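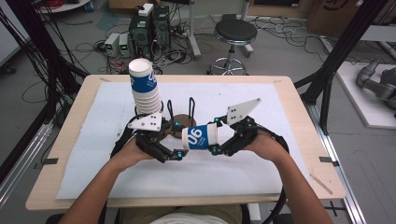
Loretta Zamora wanted to know why we give a whole session to paper cups when last year's group got one slide on them. Fair question. Because last year's group then couldn't tell me in the exam why a nested stack jams, that's why. So, notes from Thursday, tidied a bit, not much.

## Session 4: Cups, stacks and holders

**Bring next time:** one cup from home or work (any size, clean please), ruler, scissors.

### 1. The cup itself

- Wall = a fan-shaped blank, rolled, side seam overlapped and sealed
- Base = separate disc, edge turned down, wall folded round it
- Rim = rolled outwards. Does three jobs: stiffens the mouth, kinder on the lip, gives the lid something to grip
- Taper. Wider at the mouth than at the base. Without it no nesting, see 2

Rim is the stiff end, middle of the wall is the weak bit. Squeeze one halfway down and the mouth goes oval. Squeeze just under the rim and it mostly doesn't. Try it, takes ten seconds.

Lying on its side a tapered cup rolls in a curve, not a straight line. Draw the cone out to its point and you have the centre of the circle. (Someone asked if this matters. It does if your table has an edge.)

Printing: goes on the flat blank before rolling. A straight band on the finished cup has to be drawn as an arc on the blank. Most of you drew it straight in the exercise!! Redo, please.

### 2. Nesting

Key term: **stacking pitch** = how much taller the stack gets with each extra cup. Not the height of the cup.

Stack height = one cup + (number of cups − 1) × pitch

Worked one from the board, Tesen sleeve:
- sleeve of 56, so 55 pitches
- measure your own cup and pitch, put them in, check against a real stack
- if you're out by one pitch you forgot the minus one. Everybody does it once

Jamming. Push a stack down hard and the walls wedge together, next cup won't come off cleanly, or two come off at once. Good cups have the base sitting on something inside the one below so the walls never quite wedge. Damp makes it worse. So does stacking them too tall and then leaning on the top, which I watched half of you do.

Taking one off: hold the stack low down, lift the top cup by the rim, slight twist. Don't pinch the middle.

### 3. Holders

Two main families.

**Tube type** – cups go inside, pull from the bottom or top. Tidy, keeps dust off. Needs the right diameter, hopeless if you change supplier.

**Base and wire type** – flat base, upright wires coming up from it. Cheap, light, takes more than one size. Weight is all in the base, so base should be wide or heavy, ideally both. A tall load on a small disc will go over if you knock it near the top.

Graneck catalogue has both, pages on the shared drive. The Cendthorpe canteen one we looked at goes back to 1961 and is a tube, enamelled, still works, spring a bit tired.

### 4. Storage sums (homework)

Cendthorpe canteen gets through 262 cups a day, Quintanilla supply them in cartons of 1280.

a. How many full days does one carton last?
b. How many sleeves of 56 would you need to cover one day? Round up, and say why
c. Sketch a shelf layout for one carton's worth, sleeves laying on their sides. Mark your pitch on the drawing

Working must be shown. An answer on its own gets half.

### Odds and ends

- "Pitch" and "height" are not interchangable, I will mark you down
- Reading for next week is lids, first half of the chapter only, skip the bit on moulds
- Scissors that went missing from the blue tray, can they come back
- Room is the same, start is ten past because of the clash with the other group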